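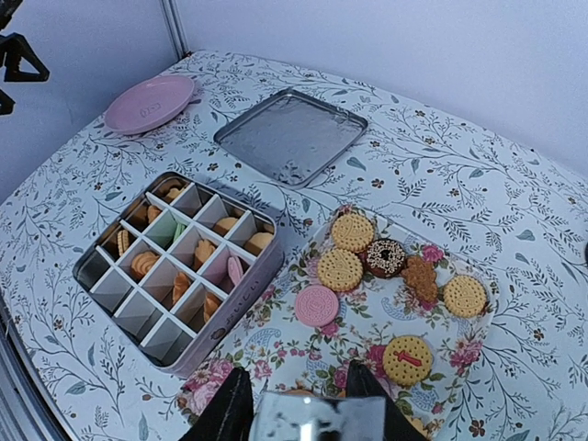 Pink plate, metal tray and tin box on a vine-print tablecloth.

Javine Secondhand Price List – README

Version 2, July 2019. Compiled by Ye-seo Cha, checked by Eun-ji Kong.

What it is
A table of 4000 asking prices for used kitchenware, copied by hand from shop tags and online listings. One row per item. The columns are item, material, condition, asking price and source.

What it isn't
Asking prices are what sellers hope for. We have no sale prices, and I doubt anyone who claims to have them for this kind of goods. Please don't use the file to tell your aunt what her plates are worth.

Sources
Benik and Yoo are shops, and we copied their tags ourselves. Bramach is a listings site, and it supplied 1000 rows that I trust less than the rest. Sellers there repost the same item under a new title, and our duplicate check only catches exact matches.

Known problems
"Condition" is the seller's word. Almost everything is "good."
"Vintage" was dropped as a column in March – it predicted nothing except a higher price.
Material is blank where the tag didn't say. We did not guess.
4 rows have a price of zero. They may be giveaways or typos, and we left them in.

Use
Free to copy with credit. If you publish an average from it, say which source you used. Mixing all of them gives a number I wouldn't defend.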